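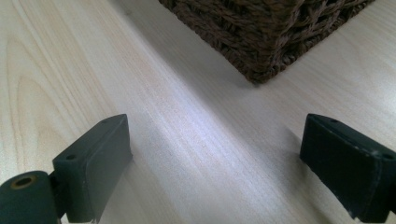 Corner of a dark brown woven wicker basket on a pale wooden surface.

Wicker basket (household)

By Wanting Shao, 14th March

The wicker basket is one of the oldest and friendliest of household containers, and there can be few homes without one tucked away somewhere, holding bread, mending, letters or simply whatever needed a place to go. Strictly speaking, wicker is the name of the weaving and not of the material, so willow, rattan, rush and even twisted paper may all be called wicker quite properly.

Use in the home

A basket kept on a table tends to gather a mixture of things over the week, small cloths and odd items together, and many households are happy to let it fill up before sorting it out. Soft things are best folded and laid at the bottom, with anything long or stiff stood against the side, where it can be found again without a rummage.
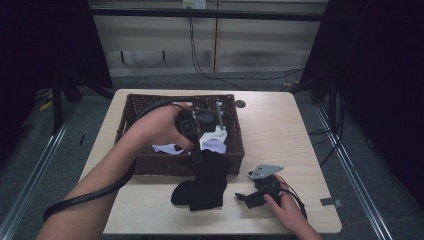 Care and cleaning

Dust settles deep in a close weave, and a soft dry brush worked along the strands will lift most of it. A damp cloth may follow, after which the basket should be left to dry in the open air, well away from a radiator. Frayed ends along the rim or base can be trimmed with small scissors, or tucked back in with a dab of glue if you have the patience for it.

Related articles
Willow weaving
Bread baskets
Mending and darning
Table linen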